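Washing and Drying Soft Toys

Most stuffed animals can be cleaned at home, including the pale ones that show every mark. Check the sewn-in label first. If it says surface clean only, skip to the section on spot cleaning.
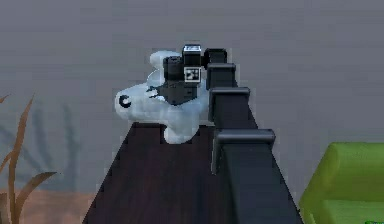
Before you start

Look over the seams, the ears and the eyes. Anything loose should be stitched down before it goes near water. Cut off ribbons and set them aside, and take out battery packs or sound boxes if there is a pocket for them. Toys with a box sewn inside should not be soaked.

Brush off crumbs and lint with a dry nail brush. Pet hair comes away with a damp rubber glove.

Machine washing

Put the toy in a zippered mesh bag or an old pillowcase tied with string. Use cold water, the gentle cycle and half the usual detergent. Add a couple of towels to balance the load - white ones, if the toy is white. Leave out fabric softener, as it mats the pile. Run a second rinse if the water still looks cloudy.

Hand washing

Fill a basin with cool water and a teaspoon of mild liquid soap. Press the toy under and squeeze it gently for 3 minutes. Change the water until no more suds come out. Roll it in a dry towel and lean on it. Do not wring.

Spot cleaning

Whip a little soap and water into a foam and use only the foam, on a soft cloth. Work from the outside of the mark toward the middle. Wipe with a clean damp cloth and blot.

Ink is harder. Try rubbing alcohol on a cotton swab, on the underside first.

Drying

Reshape the toy while it is damp and push any lumps of stuffing back into place with your fingers. Set it on a rack near a fan and turn it morning and evening. Thick toys can take two days. The middle dries last, so squeeze it hard before putting it away - if it feels cool inside, give it another night.

When the fur is dry, fluff it with a clean pet brush or an old soft toothbrush.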